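Thread That Is Meant to Fail

Most of what I write on this site is about cord, line and thread that I would like to last. This post covers the other kind. I had a small operation in December, closed with absorbable stitches, and the discharge sheet gave them one line: "Your stitches will dissolve." I wanted more detail than that, so I read for a few weeks and then set up a bench test on the shelf over the water heater.

Start with the word. Sugar dissolves. Most modern absorbable suture is a polyester in the chemical sense, and it is taken apart by hydrolysis: water gets into the polymer and cuts the long chains at their ester links. Short chains hold less load than long ones. The thread weakens well before it loses much mass, and it can look the same on the day it stops being useful as it did when it was new.

That gives two separate clocks. The first is strength retention, the period over which the thread can still hold tissue together. The second is absorption, the period until the material is gone. The second is always longer, often by months. Patients usually hear about the second clock or about neither. The first one is what matters for the wound, because the tissue is gaining strength while the thread is losing it, and the two curves have to cross at a safe height.

The older absorbable material was gut, made from the intestines of sheep or cattle. It is collagen, and the body breaks it down with enzymes, so the rate depends a lot on the site and on how inflamed it is. Hydrolysis is steadier. It still responds to temperature and pH, but both of those stay fairly narrow inside a person.
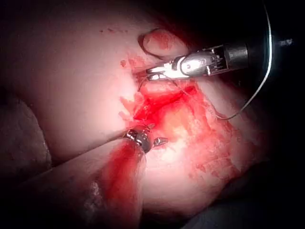
Construction matters as much as chemistry. A braid is supple, ties easily and stays where it is put. It also has a rough surface that drags going through, and gaps between filaments that can wick fluid. A monofilament slides through cleanly but is stiffer and has memory, meaning it tries to return to the shape it had on the card or spool. Anyone who has tied fishing line knows the result. The first throw opens up while you are getting ready to make the second.

Coatings are the usual compromise on braids. They cut the drag, and they also cut the friction the knot was relying on, so the coated thread may need more throws than the bare one. More throws mean a bigger lump of material at the knot, and the knot is already where most of the foreign material sits.

Now the bench test. I did not use medical suture. I used two degradable cords sold for craft and garden work, a braid called Drastach and a monofilament called Nondisa, with an ordinary nylon line as the control. The results say nothing about any surgical product, and I would not want anyone to read them that way.

Samples were 90 mm long. Half were left plain and half had a square knot tied in the middle with two extra throws. Each type went into its own 500 ml jar of buffered saline. The shelf gets warm but it is not an incubator, and the temperature log shows a swing I was not happy with. I pulled samples at intervals, blotted them, clamped them in the small frame I built for testing bootlaces, and loaded them until they broke.

The plain Drastach was the strongest thing on the bench at the start, with a mean of 119 newtons. The knotted samples were well under that and nearly all broke right at the entry to the knot, where the strand bends hardest under load. This is the normal place for it. Nondisa started weaker but kept its share of strength longer. Its knots mostly slipped before they broke, and I went back and added another throw to the later batch, which makes the early and late numbers hard to compare. I should have tied trial knots first.

The nylon did very little, as a control should. It lost a bit of strength from taking up water in the first days and then sat flat.

One point I had not expected: the knotted samples did not weaken faster than the plain ones in proportion. I had assumed the strained polymer at the bend would be attacked sooner. If the effect is there, my scatter is too wide to show it. I have 173 breaks logged and would want a steadier bath before saying more.

On knots themselves, my position is that the square knot with extra throws, each laid flat and pulled in the opposite direction to the last, is good enough for almost any thin slippery line. The surgeon's knot adds a second wrap to the first throw, which holds tension while you make the next one. I find it bulky and easy to set unevenly, and in my hands it broke at a slightly lower load.

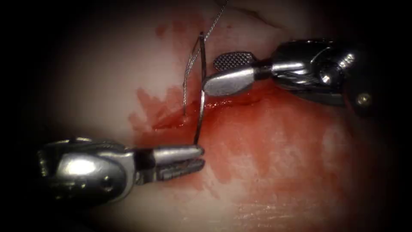

Nabil Qudah read the draft and thinks I have this wrong. His argument is that I tie on a bench with no tension on the strand, so the extra wrap costs me something and buys me nothing. Put the two ends under a steady pull, he says, the way they would be with two edges trying to part, and a plain first throw loosens before the second arrives. Then the loop is loose no matter how strong the knot is.

That is a fair objection, and the bootlace frame can't answer it. The next batch will be tied around a split foam cylinder with a spring inside – crude, but it gives a repeatable opening force. I will measure loop size before and after tying as well as the breaking load.

The jars are still on the shelf. Drastach has gone chalky and sheds fiber when blotted. Nondisa looks new, and the last plain sample snapped while I was closing the clamp.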